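Notebook, bimanual bench, January
Finger comparison on the two-arm setup, tray loading

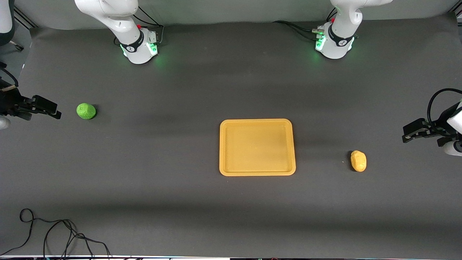
Dorian Lemaire thinks we should drop the stiff fingers before running anything else. His point is that they only do well when the approach angle is right, and that we have been tuning the angle to suit the fingers. He would go to the soft pads on both arms and accept slower closing. I don't agree yet, but it's a fair complaint and I have written the plan so that it gets tested.

Layout: orange-yellow tray in the middle, long side left to right. Green lumpy piece on the right arm's side, yellow potato-shaped piece on the left arm's side, nearer the tray. Each arm takes the piece on its own side. No handovers in this set.

Fingers under test:
Aner stiff, black, as supplied
Aner stiff with the Phuthong pad glued on
The 2 sets go on both arms together. Mixing them last time made the logs a pain to read.

Started 9:40. Stiff set first. Closing force at the low setting, speed at half. The green piece is the easier of the two. It has enough bumps that the jaws find something to hold at almost any wrist angle. The yellow one is the problem. If the jaws come down across the short axis it's fine. Along the long axis it squirts out forward and rolls, and the arm then closes on air and carries on to the tray as if nothing happened. The controller reports a good grasp in that case, which is wrong. The width threshold is set too low. Raised it by 2 mm and the false reports went away on the yellow piece. Haven't rechecked green.

Swapped to padded at 11:15. Needed a new zero on the left arm because the pads add thickness and I had forgotten to change the offset. Lost half an hour to that. After the fix, long-axis grasps on yellow mostly held, though it turned in the jaws during the lift. Release is slower. The pad sticks a little and the piece lands off to one side in the tray. Once it came down on the rim.

Total for the day 151 attempts, both sets together. Stopped there because the left pad was starting to peel at the corner. Lucienne Masson says the group at Wenulport gets 1,000 cycles from a pad before replacing it, but they use a different glue and she doesn't know which. She will ask.

Dorian's view after seeing the logs: padded wins. Mine: padded wins on yellow, no difference on green, and the release needs work before I'd put it on the Mutville job.

To do
- recheck width threshold on green, stiff set
- open jaws faster on release, see if the sticking matters less
- reglue left pad, leave overnight
- same test with the tray turned 90 degrees
- save the offset with the finger set so this doesn't happen again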